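Home | Projects | Reports | Contact

Progress report to the Wosta fund: the Clident packing room
By Khrystyna Panasiuk, April
4 comments | 11 shares

We're five months in and I have a lot of good news, so please bear with me if this runs on a bit.

Your grant paid for the hand-held gripper work and for the hours our packers spend on it. They pick up real stock with the gripper, the recordings go to Masum, and Masum uses them to train the arm that will share the returns bench with us. We passed 2000 usable recordings this month (well ahead of plan!) and the packers made every one of them.

What has changed for people so far? Nadiia Derkach used to spend her whole shift on returns. She now does returns until 11 and recording after that, and she has become our best teacher — three of the newer packers learned their grip from her. Lukian Sydorenko has moved over to checking recordings at the screen, which he asked for, and his pay went up a grade with it. Shift lengths are the same as before and no posts have gone.

There were grumbles, and fair ones. The first handle made wrists ache after a long spell, so Maksym Vasylenko cut each turn to 20 minutes and we swapped the handle. People also wanted to know who watches the recordings. We wrote that down on one page and everyone has a copy.

Small boxes are going very well. Printed sheets are still a pain, as they lie so flat that the fingers slide over them, and fabric is somewhere in between. Zoia Pasichnyk is trying a lower approach for the sheets and I'm hopeful. 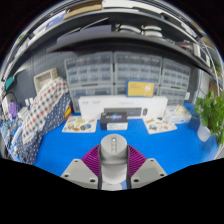 The gripper with its purple fingers at the blue table, boxes and printed sheets ahead of it.

Next up is the arm itself, which Farooqui will fit beside the returns bench. Four packers have put their names down for the first training group. We'd like to move the unspent travel money into their training hours, and I'll send the revised budget separately for your approval.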